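Trivthorpe Work Table, Fixed Height
Manufacturer: Rorkell
Category: Tables and Benches / Training and Project Rooms
Order code: TW-2747
Availability: Made to order. Orders received after the December cut-off are scheduled for the new year.

Overview

The Trivthorpe is a rectangular fixed-height table for training rooms, project rooms and shared offices. It consists of a one-piece top, a welded steel underframe and four bolt-on legs. Tables may be used singly or joined end to end with the Dremivell link plate. Legs are set in from the corners so that chairs can be placed at the short ends.

The underframe is delivered assembled. Legs are attached on site with the hex key provided. The top is factory-fixed and should not be removed, as repeated removal strips the threaded inserts.

Dimensions and mass

Top length: 2,046 mm
Overall length with end extension fitted: 2,652 mm
Height: 730 mm, adjustable upward by 12 mm at the feet
Mass, table only: 31 kg

The end extension is a separate part and must be ordered with the table. It cannot be retrofitted to frames without the pre-drilled end rail.

Feet and floor finishes

Standard feet are threaded nylon glides with a 40 mm base. They are suitable for sealed concrete, vinyl, timber and low-pile carpet. On loop-pile carpet the wide glide (60 mm) is recommended, particularly where tables are rearranged more than once a week. Wide glides spread the load and leave a shallower mark in the pile. Lift the table to move it. Dragging places a side load on the threaded stem and may bend it.

Castors are not offered on this model. Customers who need a mobile table should refer to the folding range.

Levelling on carpet should be done with the table in its final position and repeated after a fortnight, once the pile has compressed.
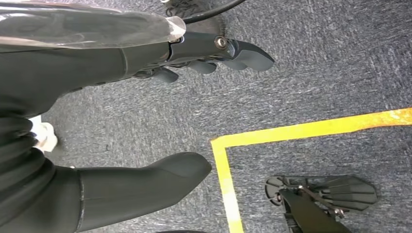
Speckled grey carpet.

Top finishes

Tops are supplied in light oak, white, mid grey or charcoal. All finishes have a matching edge strip. Light oak is the stocked colour; the others add ten working days to the lead time. Minor variation in tone between batches is normal, and tables intended to stand side by side should be placed on the one order.

Clean with a damp cloth and a neutral detergent. Do not use solvent, abrasive pads or bleach. Remove whiteboard marker within the day.

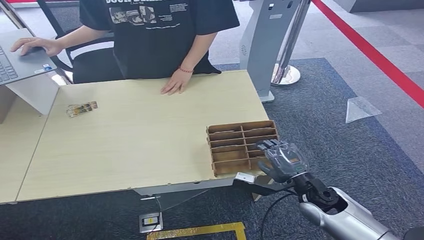
Layout should be settled before cable outlets are specified, as outlet positions are cut at the factory. The usual arrangement is a main table kept clear for work, with a second table alongside for computers. Where a laptop needs more height, a simple riser is adequate: the white box-shaped stand at the far left lifts a silver laptop above the surface of the second table, and the light wood-toned table beside it remains a separate work surface. Risers should have a flat base at least as wide as the device they support. Clamp-on monitor arms may be fitted to the long edges only, no closer than 150 mm to a leg bracket.

Cable management

Each table accepts one under-top tray, mounted to the rear rail with four screws. The tray holds a standard power board and excess lead. Flexible floor risers are available in black or grey. Power equipment is not included.

Accessories

Dremivell link plate, pair
Wide glide, set of four
Under-top cable tray
Grommet with cover, 60 mm, white or black
End extension, all top finishes
Modesty panel, perforated steel

Delivery and warranty

Tables are shipped flat, one per carton, to a ground-floor loading point. Upstairs delivery is quoted separately. Two people are required to unpack and turn the table.

The underframe carries a ten-year warranty and the top five years. Glides are a wearing part and are excluded.

Sample chips and trade pricing: contact Ánh Lý, Đỗ Commercial Furniture. Please quote the order code and the top finish required.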